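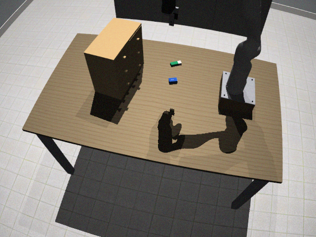 Is the Aketti folding step stool worth buying for a small kitchen? For most people with high cupboards and not much floor space, it does the job well, though the feet need a bit of attention.

I bought mine in March to replace an old Cronin stool whose hinge had gone stiff. Our top shelves are just out of my reach, and I was tired of dragging a dining chair across the room every time I wanted the big casserole dish.

The Aketti has 2 steps and folds down to a depth of 15 cm -- less than I expected from the photos on the shop's website. It lives between the fridge and the wall. Folding is done by lifting a bar under the top step. You can do it with one hand once it has loosened up, but for the first week I needed both.

It came fully built apart from the rubber feet, which you push on yourself. Three went on easily. The fourth kept working its way off, and I ended up warming it in hot water to get it seated. It has stayed put so far. The leaflet doesn't mention this and only says to "press firmly".

Standing on it feels steady. The top step is wide enough for both of my feet side by side, with ridges that grip well in socks. There's no handrail, so if you want something to hold on to you should look at the Mandau, which has a tall hoop at the back. I tried that one in the shop and liked it, but it was heavier and wouldn't have fitted in the gap.

Cleaning is less good. Flour and crumbs get into the ridges and a cloth doesn't shift them. I use an old washing-up brush.

I paid 38 pounds. The Dresitz version was 17 pounds cheaper in the same shop, but it has a single step and I couldn't have reached the back of the cupboard with it.

One more thing on size: the listing gives the height to the top step only. If you plan to keep it under a worktop, measure the folded height yourself, as the legs stick up a little past the step when it's closed.

Four stars. I'd have given five with better feet.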